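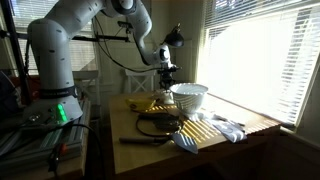 Kinesthetic vs. remote demos for a table pick task

Home Forums Manipulation Teaching and Demos Wiki Log in
Search this board Advanced

kidahosa
Posted 10/7/24

Setup is a white multi-joint arm on an extrusion base next to a wooden table, gripper-style tasks only. Task set is banana off the dish and into the white bowl, then spatula to the towel. I have 100 demos of the banana task taken by hand guiding (gravity comp on, operator holding the wrist) and 100 by remote control with a Stimel handheld at the same start poses.

Policy trained on the hand-guided set gets to the banana and then stalls short of it. Policy trained on the remote set closes on it but wanders on the way to the bowl. Same network, same training length, same cameras. I expected hand guiding to win because the paths are much smoother. What am I missing?

tlukos
Where are your hands during the hand-guided demos? If the operator is in the camera view while recording and absent at run time, the policy has learned to wait for an arm that never shows up. Stalling near the object fits that. It's where the operator leans in.

kidahosa
In view for most of the approach, yes. I assumed the network would ignore it.

tlukos
It won't. Two options. Replay each hand-guided path with nobody at the table and record images during the replay, or mask. Replay is less work. Reset the objects to the start pose first or the banana will be somewhere else and the images won't match the joint data.

madagdag
Disagree that this is the main cause. At Pristance we recorded with the operator in view for a whole season and the policies ran. The bigger difference is what you log as the action. With remote control you have a commanded position and a measured position, and the gap between them carries contact force. With hand guiding you only have measured. When you train on measured position as the action, the controller gets told to go where it already is, and friction eats the last bit of travel. Result: stall near contact.

Shift the action forward by a few steps and retrain before you re-record anything.

tlukos
A shift helps with lag. It doesn't help with a person in the image. He can do both.

madagdag
He can, but if he does both at once he learns nothing about which one it was.

modupe_o
Side question about the light. Those blinds throw stripes across the front right of the table, right between the bowl and the towel. Were the two sets taken at the same time of day? Stripes move. If all the remote demos were taken in the afternoon, the "wandering" may be the policy following a bright edge.

kidahosa
Hand-guided in the morning, remote after lunch. So no.

modupe_o
Then your comparison has two variables in it at minimum. Close the blinds, use the lamp, or interleave the sets in blocks of 6. I would interleave. You want some light variation in the data, just not lined up with the method.

odukoya
I'd also move that coiled cable off the middle of the table before recording more. If it shifts between sessions it is one more thing that differs between sets. Same for the towel, unless the towel position is part of what you want to vary.

On the original question: I stopped hand guiding for anything where the gripper has to close at a particular moment. You need one hand on the wrist and another for the gripper button, and the close comes late. Look at your gripper trace against wrist speed. In my logs from September the hand-guided closes came 400 ms after the wrist stopped. The remote ones overlapped with the last of the motion.

madagdag
Foot pedal fixes that. The Olaniyan one has a short enough throw that you can half press it for a partial close.

odukoya
I tried a pedal. People shift their weight when they press, and with gravity comp on the arm moves with them. Better than a button, still worse than remote.

madagdag
Put a stool there.

kidahosa
Results so far. Forward shift only, hand-guided set, no new recording: it now reaches the banana in most runs and closes. Still hesitates on the way in. Replayed set with shift: hesitation is gone or too small to see. So both of you were partly right. Have not touched the remote set yet. Interleaved recording is next, blinds open, cable tied to the base.

tlukos
Which step count for the shift?

kidahosa
Six. Four was not enough, eight overshot the dish.

modupe_o
Post the spatula numbers separately if you get to it. A flat slotted head at an angle to the table edge is a different problem. Our Werkenville bench has 1508 remote demos of utensil picks and the handle grasps still slip.

kidahosa
Will do. Spatula demos are all remote for now. Hand guiding that one, I kept pushing the fingers into the table.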